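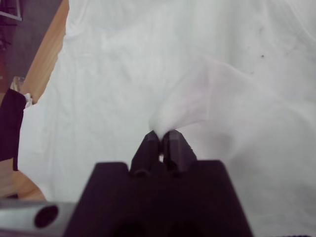

Fig. 1. A fold of white cloth lifted from one point.

Unit 2: Folding Large Linens
Textile Care, Bunbridge. Notes by Elli Ahonen

Welcome back! Flat cloth is my favorite part of the whole course, and I hope it becomes yours too. Pick up a sheet at one spot and watch what it does: you get a little peak at the top, and the rest swings out into curves (lovely to look at, terrible to fold!). A single pinch tells you nothing about where the corners are, so run your hand along the hem until you reach one, then follow the short side to the next.

Creases from the wash come out best if you smooth from the middle toward the edges with a flat palm. Take your time with it.

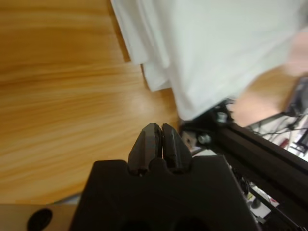 Once you have layers, keep the edges stacked as you bring them over the table. A little stagger is fine on the first fold, but it grows with every one after that. Open it up and start again if it bothers you. I still do!

For next time: read page 18 of the Honkanen booklet and bring one flat sheet, any size. Fitted sheets wait until April, with Ville Hakala.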